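Kitchen Equipment Walk-Through, Purnenham Cookery School
March round
Checked by: Fadi Obeidat
Copy to: Lech Witkowska, Ryan Bunting

Mark OK, FIX or PULL. Comments after each line. PULL means off the shelf same day, red tag on it.

Cookware

1. Clay pots, lids and bodies, hairline cracks. FIX
Tapped all of them. Two sound dull. One has a line from rim to halfway down, that one is PULL. Other one soak and re-test before next braising class.

2. Clay pots, storage. OK
Lids upside down with cloth between. Keep doing this.

3. Cast iron, rust and seasoning. FIX
Big skillet sticky underneath, somebody oiled it and put it away without heating. Scrub, dry on burner, re-oil thin. 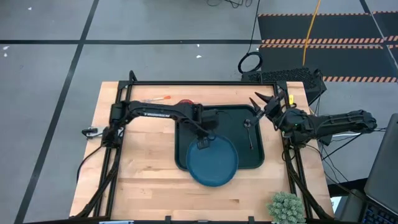
Same shelf, the grill pan is fine. Handle warm-up sleeves are worn through at the thumb, order new ones from Hedent. Get the longer size this time, short ones slide off.

4. Nonstick pans, flaking. PULL x 3
The 8 inch ones. Metal whisk marks on every one. Put the wood and silicone tools in the front crock please, metal in the drawer.

5. Loose handles. FIX
Saucepan with the glass lid, rivet wobble. Do not use for frying. Screw type on the stockpot tightened on the spot.

6. Heatproof glass bakers, chips. OK
One has old scratches, no chips. Watch it.

Stovetop and oven

7. Gas burners, flame color and ignition. FIX
Rear left slow to light, lots of clicking. Cap was on crooked. Cleaned and reseated, still slow. Kaczmarczyk to look at igniter. Use front burners till then.

8. Gas shutoff, reachable and labeled. OK
Label peeling, Ryan has the label maker.

9. Induction unit, surface and cord. OK
Reminder sign still missing: no clay, no plain aluminum. Students keep trying.

10. Oven, door seal and true temp. FIX
Set to 276, thermometer said 268 after 40 minutes. Close enough for bread but note it on the door. Seal has a flat spot bottom right corner.

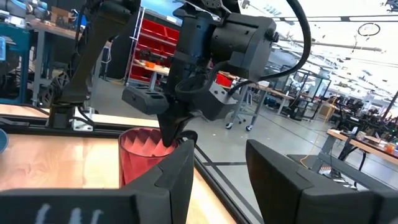

11. Oven mitts, thin spots. PULL x 2
Daylight through the palm. Bin them, dont put them back in the laundry.

12. Hood filters, grease. FIX
Overdue. Czesław Chmielewska was down for this last round, not ticked off. Soak overnight, back in before first class.

Cold and dry storage

13. Fridge temp. OK
40 on the dial thermometer, right at the top of where I want it. Turn it down one notch and recheck at 4 pm.

14. Raw meat on bottom shelf. OK

15. Open bags dated. FIX
Rice and both flours no date. Tape and marker are on a string by the door, theres no excuse.

Knives and small tools

16. Knife rack, secure to wall. OK

17. Mandoline guards. PULL x 1
Guard gone, so the mandoline goes too. Checked the drawer twice.

18. Blender jugs, seals and cracks. OK
Prodham jug has cloudy base, no leak on water test.

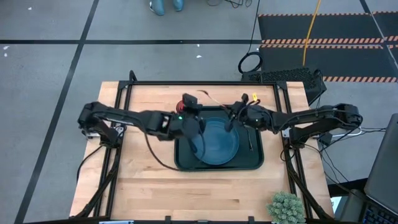
Fire and first aid

19. Extinguisher, gauge in green, pin in. OK

20. Fire blanket within reach of range. FIX
Behind the apron hooks agian. Move hooks.

21. Burn gel and blue bandages. FIX
Gel low, one tube. Ryszard Brzozowska ordering.

Open from last round: item 12, item 20.
Igniter visit to be confirmed with Lech.
Signed F. Obeidat, 7:40 am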